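Open afternoon at Travden: worth the drive?

Forty of us went to the Travden open afternoon in May to see whether robots can take over PC repair. I came home unconvinced. The flyer promised "hands-free refurbishment." Anahera Bright, who runs the Pruketti project there, was more careful and talked mostly about memory and processors.

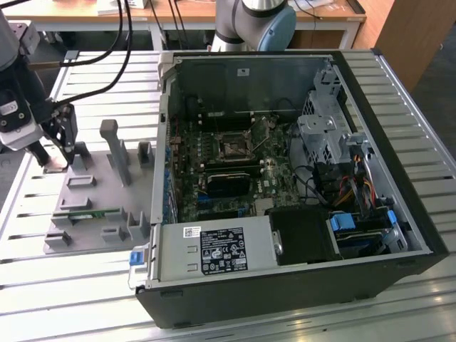

Dell tower on the bench, with what looks like a memory module in the fixture plate.

Everything gets its own printed holder, so I asked who makes a new plate when the next model of PC comes in. A person does, and it takes 2 days. That wasn't on the flyer. Neither was the price.

Processors are the harder sell. Socket pins bend if you so much as look at them wrong, and I'd want to see a long run of swaps before letting a gripper near mine. 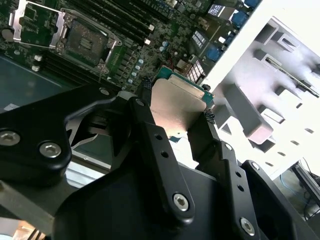 Bright quoted 136 good placements out of 158 tries. Our repair bench would be out of business at that rate. She says the fall numbers will be better, and I'll go back to check.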